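Frequently asked questions: lay associate formation, Zalesora Priory

Last updated July 30, 2025

What is a lay associate?

A lay associate is a baptized adult who makes a yearly promise to pray and serve with the community while living and working outside it. Associates are not members of the order under church law. They take no vows, keep their own property and remain registered in their home parishes.

Who may apply?

Any confirmed Catholic aged 21 or older. Married applicants are asked to talk the matter over with their spouse before the first interview. Baptized Christians of other churches may attend formation meetings but do not make the promise. They are listed as friends of the priory and receive the same mailings.

How long does formation take?

Two years. The first year covers the Psalms, the Rule and the history of the community. The second covers the daily office, discernment and the content of the promise itself. Meetings are held monthly, except in Holy Week and August. A candidate who misses more than three meetings in a year repeats that year.

Which prayers are associates expected to say?

Morning and evening prayer on most days, using the four-week psalter. The midday hour is optional. Parents of small children and people who work night shifts may replace one of the hours with a decade of the rosary. Arrange this with the formation director, Feven Kahsay, who keeps a written note of it.

Is there a fee?

The formation fee is $465 per year and covers books, room use and lunch on meeting days. It does not cover the annual retreat. Reduced rates are available on request, and the application for one is a single page.
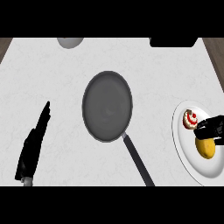

Payment may be made in full at registration or in two parts, the second due in April. Checks are payable to Zalesora Priory. Card payments go through the parish office at Tumora, which adds no charge. Fees are not refunded after the third meeting but can be carried forward once.

Do I have to attend in person?

At least half the meetings must be attended in person. The rest may be joined by video. The group at Bezerra meets separately under Wubit Derese and follows the same syllabus — its members come to the priory only for the retreat and the rite of promise.

What happens at the rite of promise?

The rite takes place after the homily at Sunday Mass. Each candidate reads the promise aloud, signs the register and receives a copy of the Rule. The prioress countersigns. The register now holds 1183 names, including those of associates who have died, and is read in full over the course of November.

Can the promise be ended?

Yes. It lapses after twelve months unless renewed. An associate who wishes to leave sooner writes to the prioress. No reason has to be given, and no dispensation is needed.

I am already an oblate of another community. Can I apply?

No. A person may hold one such commitment at a time. If you are in the process of leaving another community, enclose a letter confirming the date on which that commitment ends.

Who do I contact?

Applications and transfers: Feven Kahsay, formation director
Bezerra group: Wubit Derese
Fees and reduced rates: Otis Dunleavy, priory office

Forms are available from the priory office or the table at the back of the chapel.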